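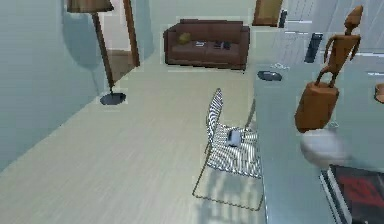

Figure 3. Simulated living room used at the open day, glass table and wire chair.

4.2 Visitor session. Held 4/13/23 at Narbridge, same build as in February. 104 visitors, 196 runs, one room layout. Visitors picked a target, the planner did the rest. Thin wire mesh hard for depth, as expected; glass worse. Logs kept for all runs, timing only for teh first half.

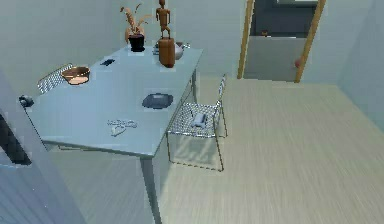 Could visitors stop a run?
At any time, with the space bar. Stopped runs are left out of Table 2.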